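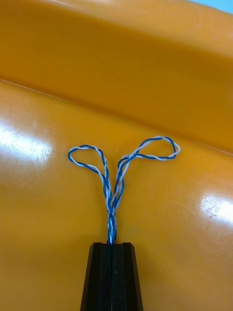
December, late, kitchen table, hand still hurts a bit. Writing fast before I forget the order of things.

Trasik arm dropped into a fault again at 4 this afternoon. Third stop since lunch. Grip error, same code, 549. Then it didn't stop when it should have, and that's the part I need to get down.

The job was the blue and white twisted pair, pick off the orange, lift, carry to the bin. Stem between the fingers, both loops up top. Easy on paper. Program thinks it's holding a stick. It's not a stick, it's two big floppy loops on a stick, and the loops go wherever they like once the arm turns.

Cycle 781 it closed on the stem fine. Lifted. Started the swing and the long loop caught on the clamp post. Arm kept pulling. Should of tripped the force limit right there. Didn't. Pulled till the wire went tight, then the stem slid out of the fingers and the whole thing whipped back over the fence side. Got me across the knuckles. Not bad. Red line, no blood. But I had my face down there ten seconds before, looking at the clamp.

Hit the red button. Arm stopped, fingers stayed shut on nothing.

Italo Lombardi came over from Driltbridge side, asked what was I doing inside the line with it running. Fair. I said the gate was open and the light was green. He went and looked. Gate open, light green. He didn't say much after that. Pulled the breaker himself and hung his own tag on it.

So two things wrong, maybe three.

Force limit. Somebody set it to 58 for the heavy harness work and never put it back. I checked the sheet, no initials. Might of been me in October, I really don't remember. Feel sick about that.

Gate switch. Was bridged. Little jumper tucked behind the cover, neat job too. Prustunis guys were in there last month for the cable swap. Not saying it was them.

Third is the fingers. Flat faces, slick, nothing to bite with. Mishra wants rubber pads on. I want the pads AND somthing to hold the loops down, a clip, tape, anything.

Filled out the near miss form, had to do page two over, wrote the wrong shift. Mishra says it's not a near miss if it hit me. Changed it to injury. Nurse looked at the hand, gave me ice.

Line is down till the switch gets replaced. Nobody happy. Told them I'm not going in there till I've seen the gate kill it with my own eyes, twice.

Tomorrow: find the October sheets. Call about the switch. Buy gloves, the old ones split at the thumb. Eat before noon for once.

Ice is melted. Bed.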